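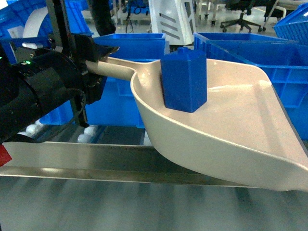
SKORNHAM -- Plorico, a small automation firm based in Skornham, has started teaching its robot arms to handle a scoop by having operators drive them from across the room.

The operator holds a hand controller and moves the arm through the whole job: pick up the scoop by its handle, get a block into it, carry it along the rail and tip it out. The arm's joint positions and camera views are saved each time. Those records are then used to train the arm to do the job alone.

The company has saved 528 runs so far, all with plastic scoops and small blocks. Of those, 195 were thrown out, mostly for dropped blocks or for scoops that hit the rail. Each shift aims for 100 runs, a target the operators have met twice.

Keeping the scoop level is the hard part, the company said. The gripper holds it by a thin handle, and a small turn of the wrist is enough to send a block sliding. New operators get 2 hours of practice before any of their runs are kept.

The work is paid for by Abou Zeid, a parts supplier that wants to move small items between crates without buying a different gripper for each one. Plorico calls the project Zotutton.

A first test with no operator at the controls is planned for February. It will use the same scoop and blocks -- mixed parts will come later, and the company has not set a date for them.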